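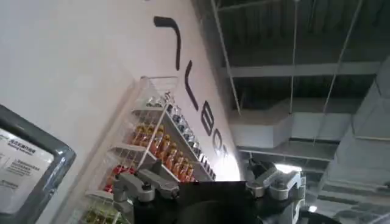 Wrist view: drink shelves, black wall lettering, ceiling light near the right linkage.

Home | Tickets | Open Day | Log out

Ticket 299: picks stall at drinks shelf, Droststead open day
Opened by: Kristof Declercq
Status: watching

Arm kept stopping on the orange bottles with "target lost", and visitors were already coming in! Restarted the Warkus controller, same thing. Gripper test passed.

Then I pulled up the wrist view and got quite excited: it's tilted right up, with that light blooming beside the linkage. Auto exposure was my suspect. Locked it at 2,000 and reloaded the approach pose (the old one from August).

Next 20 picks all went through, the kids were cheering, and someone from Uler wants a second demo!

To do: save the pose under ticket 300. Ask Awan whether the exposure lock survives a reboot.

Last updated 4:40 pm
This site uses cookies to keep you signed in. OK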